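How to dip your heating oil tank (and work out what's left in it)

The gauge on our tank stuck at half full in July, and I believed it for far too long. We ran out at six in the morning with guests in the house. Since then I dip the tank by hand, and it takes me less time than making a pot of tea.

I'm assuming you've got an above-ground tank with a flat base and straight sides, like our old Natitz. If yours is a cylinder lying on its side, the dipping is the same but the sums aren't, so skip to the question near the bottom.

What you'll need

A dipstick longer than the tank is tall, marked in centimetres. I use a length of clean hardwood dowel. You'll also want rags, a pair of nitrile gloves, a notebook and a tube of water-finding paste. Mine is made by Pement, but any paste sold for fuel oil will do the job.

I keep my readings in a spreadsheet on the computer as well, mostly so I can grumble at the graph. 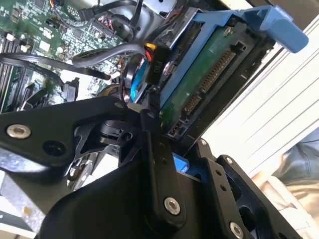
Step 1: Let the oil settle

Don't dip straight after a delivery. The oil is still moving and any muck on the bottom has been stirred up, so leave it overnight. I do mine at 7 a.m., before the burner kicks in.

Step 2: Open the inspection cap

Brush the leaves and grit off the top before you unscrew anything! If the cap is stiff, use a strap wrench and go gently, especially on an older plastic tank. And please don't stand on the tank. My neighbour Gerasimos Kalogeropoulos did, and he now owns a new tank.

Step 3: Lower the stick

Wipe it dry, smear a thin line of paste on the bottom few centimetres and lower it straight down until it just touches the base. No dropping it. Count to ten, lift it straight out and read the oil line right away. If the paste has changed colour, you've got water, and the height of the colour change tells you how deep it is.

Bunded tanks have an inner tank and an outer one, so make sure you're dipping through the inner tank's opening — the gap between the two should be dry.

Step 4: Do the sums

Measure the inside length and width in centimetres, multiply them together, multiply by the depth of oil, then divide by 1,000. That gives you litres. Take off the water depth first if you found any.

My last reading came to 1,892 litres. The one before it was 2,238, and those two were 14 days apart in the coldest stretch of the year, so that's 346 litres gone. Ouch. (It's a big draughty house and I like it warm.)

Step 5: Write it down

Date, depth, litres, water or no water. Graziella Parisi at our oil depot told me to note the outside temperature too, and it does make the odd thirsty week easier to understand.

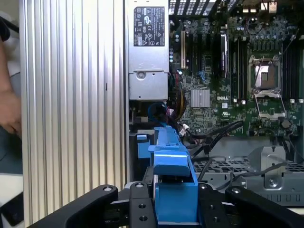
Can I use the same sums for a round tank?

Only for an upright one, where you multiply the area of the circle by the depth. For a cylinder on its side, ask the maker for a dip chart, which gives you the litres for each centimetre on the stick.

When to reorder

I ring for a delivery when we're down to a quarter. Leave yourself more than that if your lane gets snowed in or your supplier is slow. Don't ask for the tank to be filled to the brim either, as oil needs room to expand when the weather warms up.

If you find water, anything more than a trace means a call to your technician. Check the cap seal and the vent while you're waiting, and don't put in another load of oil until it's been sorted. Put the cap back on snugly, and store the stick somewhere dry with a bag over the end.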